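Varitz updates torque guidance for small hex-socket fasteners

Varitz has revised its assembly guidance for small hex-socket bolts used in hinged and pivoting joints, the fastener supplier said in a notice to distributors in May. The new text replaces a single torque value per bolt size with separate values for metal and plastic housings.

The change follows a run of warranty returns in which the bolt itself was intact but the joint had loosened. In most of the returned units, the thread had been tightened to the old figure in a plastic boss and had begun to strip before the product left the plant.

Under the revised guidance, joints that turn on the bolt are to be checked after 1,000 cycles and again at each scheduled service. Thread-locking compound is still allowed, but only on metal threads. Varitz advises against reusing a bolt once its socket shows rounding, even if the key still seats.

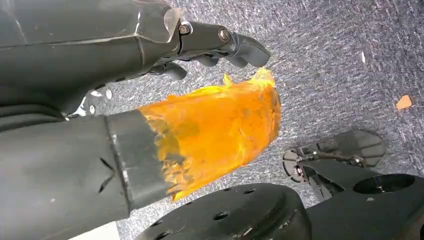

Hex-socket bolt near the base of a jointed metal and gray finger assembly.

The notice also lists 3 finishes that remain in the catalog: plain, zinc, and black oxide. A nickel finish sold under the Pulline name will be discontinued when existing stock runs out. Customers who specify Pulline parts on drawings are asked to move to zinc, which has the same head dimensions and drive size.

Šimkus, which distributes the range to repair shops, said it will relabel its bins and ship a printed torque card with each order. Orders already packed will go out with the old card, and the replacement can be requested at no charge.

Ulon, a maker of adjustable lamp arms and monitor mounts, has adopted the plastic-housing values on 2 product lines. The company said no change to its tooling was needed beyond resetting the drivers at the final assembly station.

The full table is available from Varitz distributors. Values for stainless bolts are under review and will be issued separately.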